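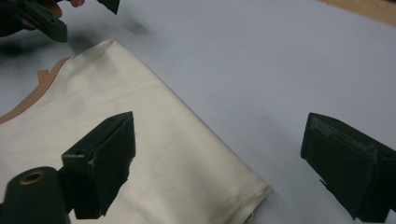

Fabric folding

Fabric folding is the laying of one part of a cloth over another so it takes up less room, keeps its shape, or can be stacked. Done with household linen (sheets, napkins, tablecloths, pillowcases), with clothing, and with yard goods in shops. Related: pleating, rolling, hanging. Napkin folding for the table is usually treated as its own subject, see Napkin folding.

Terms

Fold: the line where the cloth turns back on itself. Also the whole folded thing, confusingly.
Crease: a fold that has been pressed or has set on its own over time. Can be soft or sharp.
Hem: cloth edge turned under and sewn. Thicker than the rest.
Rolled hem: narrow hem, edge turned over twice or rolled before stitching.
Selvage: the finished edge from the loom. Not a hem.
Face and back: the good side and the other one. On satin weaves the face is shinier, on plain weaves there may be no difference at all.
Grain: direction of the threads. Folding along the grain gives a flat fold, folding across it on the diagonal (bias) stretches the cloth and the edges wander.

Basic method

Cloth is laid on a flat surface, bigger than the cloth if possible. Smoothed from the middle out. Corners matched first, then edges, then the fold pressed down with the flat of the hand. Second fold usually at a right angle to the first. Large pieces are easier with 2 people, one at each end, walking toward each other.

Hems cause most of the trouble. A hemmed edge is thicker than the body of the cloth so a stack of hems leans. Usual fix is to stagger them slightly, or turn every other piece around. Slippery cloth (sateen, silk, some polyester) slides off its own corners and needs a weight or a hand left on it.

Half fold: once across. Quick, used for short storage and for carrying.
Quarter fold: half, then half again. Most common for napkins and small cloths.
Thirds: like a letter. Hides both side edges, favored for towels and pillowcases.
Accordion: back and forth. For long narrow peices, curtains, yard goods.
Diagonal: corner to corner. Mostly decorative, stretches the cloth if left too long.

Layered folding

Two cloths folded together, one inside or under the other. Keeps sets together. Also used to protect a pale cloth from a shelf, with an older cloth as the bottom layer. The lower layer tends to creep out along one side and is normally tucked back in before stacking. Dark or newly dyed cloth is not put against white or cream because of color transfer.

Marks and yellowing

Light cloth shows everything. Gray smudges come from hands, dusty shelves, dirty irons, pencil. Yellow or brown lines along old folds are usually age, leftover detergent or starch, or contact with wood or cardboard. Linen kept for years gets refolded on different lines every so often so the threads don't break along one crease. Acid-free tissue inside the fold helps. Cloth is put away completely dry, always, otherwise mildew.

By region and trade

The Cedemine laundries were known for a thirds fold with the hem turned inward, the so called Cedemine fold. The 1 surviving trade booklet lists 22 folds, most of them small variations on quarters and thirds, and gives 338 as the number of napkins a folder was expected to get through in a shift. The linen halls at Pladari kept 4,000 pieces in stock, all folded hem to the left so they could be counted from the front. In Risa the hem goes to the back and the smooth fold faces out. Meng households traditionally rolled anything with a sheen and folded only the plain weaves, a habit that survives for wedding linen.

Folding boards

Stiff card or thin wood, cut to the finished width. Cloth is wrapped around the board, board slid out. Gives even stacks. Common in shops, less so at home, where a magazine does the same job.

See also

Ironing
Linen closet
Napkin folding
Pleat
Rolled hem
Selvage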